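Kutwood Tabletop Set: README
Put together by the robotics club at Ladwood

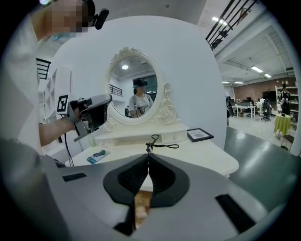

One reply on the club list, from a member at Fletthorpe, asked whether we could please stop calling every recording a "demo," because half of them are practice runs and newcomers can't tell which is which. Fair point! We went back through the folders and renamed everything, so from this version on a file is either a "practice" or a "take," and only the takes are counted below.

What's in the set

There are 97 takes, all done by students with the hand-held grippers at furniture you would find in a bedroom or hallway: the vanity with the rose mirror, a bookcase, a coat stand and so on. Each take covers one small job, such as moving a hair tie or putting a bottle back on its shelf. We recorded 127 altogether and dropped the ones where the timing between the two grippers had drifted too far to fix (we did try, over a great many evenings and a great deal of tea).

How the folders are laid out

takes/ has one folder per take, numbered in the order we recorded them
practice/ is the same idea, with looser notes
notes/ holds whatever the operator typed up afterward, spelling and all
calib/ has the marker measurements; please read the text file in there before you use them

Known troubles

Mirrors are hard. The oval one on the vanity shows the operator and the gear back to the camera, and our tracking script sometimes gets confused by that. In 19 takes the position jumps for a moment and then settles, and we've listed those in notes/jumps.txt so you can skip them if you like.

Small black things near black fingers are also tricky to label. Two of us labeled every take separately, and where we disagreed we kept both answers.

Using it

Anyone in the Valderrama student league is welcome to train on this for the June round, and other clubs are too. Version 2 of the loader script is the one you want; the older one still expects the old folder names and will stop with a rather unhelpful error. If you find a mislabeled take, send us the take number and we'll fix it in the next upload.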